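Finding a dropped hand connection on a two-arm table robot
Posted 02/01/2019 in Faults and Fixes

If your robot reaches for something, closes its fingers and then reports a lost grasp while still holding the thing, you will probably be told to recalibrate. We were. The Nurkis controller puts up "grasp uncertain", the help page for that message says to run the hand calibration, and the calibration passes every time. Then the fault comes back by the afternoon.

I don't believe in calibration as a cure for faults that come and go. A hand that is out by a few degrees at nine in the morning is out by a few degrees at four. Ours, a Femico hand on a Mekell arm, worked perfectly for 40 picks and then failed on three out of the next four, and we spent most of December swapping settings before anybody looked at the cable.

What follows is the order I would do it in now. It assumes you have a hand with an external cable at the wrist, and that you can read the raw log as well as the friendly messages on the screen.

Before you start

Clear your own hands, sleeves and lanyards away from both arms. A hand that loses its connection may go limp, or it may hold its last command, and you should find out which yours does before you put a finger anywhere near it. Our manual says it relaxes. On the bench it held, and went on squeezing at the last force it had been given until the power was cut. I would not take the manual's word on this for any make.

Have the stop button within reach of the person watching the hand, and use the slow mode. Ours is capped at 20 per cent of full speed.

Step 1. Use something soft that you don't mind ruining

Pick an object that gives a bit. Rigid blocks hide this fault, as the fingers stall against them and the controller calls it a good grasp whatever the sensors are doing. A part-used toothpaste tube is about right. Crisp packets and small snack wrappers are worse to handle and therefore better for testing.
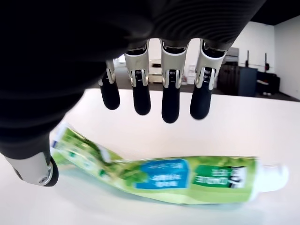

Run the close-and-lift with the arm near the body first, and keep the same object for the whole session. If the fault shows up here, with the elbow well bent and plenty of slack in the cable, you can stop reading. You have a different problem and I'd start with the finger joints.

Ours never failed close in. That should have told us something in the first week, but the fault counter on the screen adds everything together and doesn't record where the arm was at the time. You have to write that down yourself. A pencil and a sheet of paper did more for us than the Nurkis dashboard.

Step 2. Look in the raw log for gaps

Open the raw log and find the hand's status lines. They should arrive evenly. On our set-up a healthy gap is 5 milliseconds, and during a bad pick we found silences of 200. The controller fills those in with the last good reading, so the screen looks calm throughout. Then the real reading arrives, it doesn't match, and up comes "grasp uncertain". The message is true as far as it goes. It just sends you to the wrong page.

If there are no gaps, the connection is probably fine and calibration may deserve another look after all.

Step 3. Reach out in stages

Mark the table with bits of tape leading away from the body. Put the object on the first mark, do ten picks, write down the failures, move to the next mark. Don't change anything else. Do the left arm too, even if it has never given trouble.

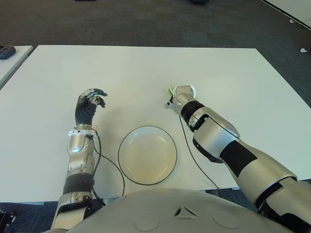

Can I skip the left arm if only the right one is failing?

Test both. The left arm is your comparison, and without it you can't tell whether reach alone causes the gaps or whether one cable is worse than the other. It takes an extra half hour.

Our failures began at the third mark and got steadily worse. The left arm managed the same distance without a single gap, which ruled out the software as far as I was concerned, though the support desk went on suggesting an update.

Step 4. Hold the reach and move the cable

Park the arm at the distance where it fails. Leave the hand powered, but have it idle with the fingers half open. Now move the cable gently with a wooden spoon or a length of dowel, starting at the table edge and working up towards the wrist. Someone else watches the log.

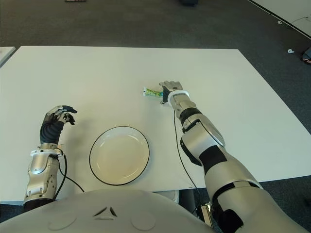 You are looking for gaps that line up with your nudges. Do it at least three times. Once is luck, and people are very good at seeing a pattern when they've been hunting one for a month.

With us it was the last bit before the wrist plug. Moving the lower part did nothing until the slack ran out, and then even a light pull at the table edge brought the gaps back. A cable hung over an edge gets dragged across it on every reach, and the weight of whatever hangs below is always pulling on the plug.

Step 5. Change the cable, then the route

Fit the new cable and repeat step 3 before you tidy anything. If you do both at once you won't know which of them helped. Our new cable cured it for two days. The old routing then started on the new plug, and only a clamp on the forearm stopped it. 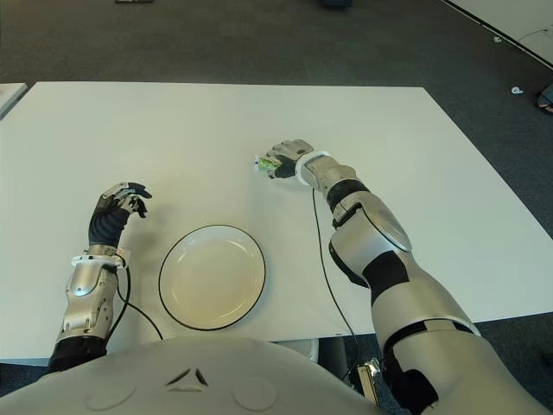
Right hand closed on the small green test item, with the wrist cable trailing down to the front edge of the table.

Leave a loop of slack between clamp and wrist, enough for the wrist to turn fully both ways. Check it by hand with the power off.

The Głowacki clamps we bought are dear for what they are. Soft hook-and-loop strap has held as well on the other arm so far, but it has only been on a fortnight and I wouldn't swear to it. Avoid cable ties pulled tight.

Finally, run 200 picks at the furthest mark and keep the log. We've had no gaps in ours. I am still leaving the tape on the table.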